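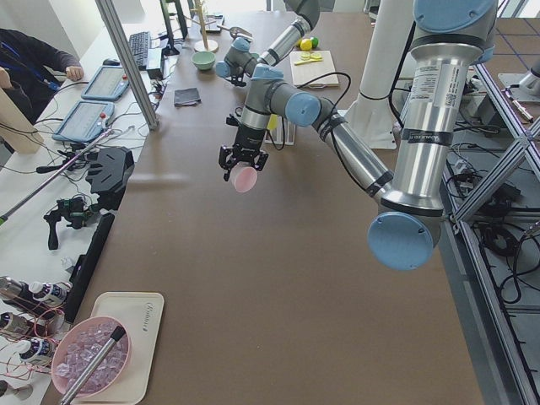 Buy the second arm in June, when the budget turns over, and spend what you have now on grippers and spare cables. So wrote a reader from Pradton after my last post, and I have been chewing on it all week, partly over breakfast and partly in the shower, where I do most of my planning.

I think it's good advice, mostly! Our first quote, from Grostmont, looked lovely until I got to the last page. Delivery, mounting hardware, a training day – all extra, and all things I had cheerfully left out of my little spreadsheet. Wister came in higher at the top of the page and lower at the bottom, so please do read the whole thing before you fall in love with a number.

My own list has changed a lot. I now keep around $2,000 aside for the small stuff (fingertips, clamps, cups and bowls to practice on, a decent table), and I'd ask for 2 teach pendants if you plan to run a pair of arms, so that you aren't passing one back and forth all afternoon. Cable covers were $249 for the set, and I grumbled, and I would buy them again.

What I still can't settle is the service plan. If any of you have been through a renewal with either firm, do write and tell me how it went.

Print this post | E-mail this post
40 shares | 2 comments
Contact | Back to top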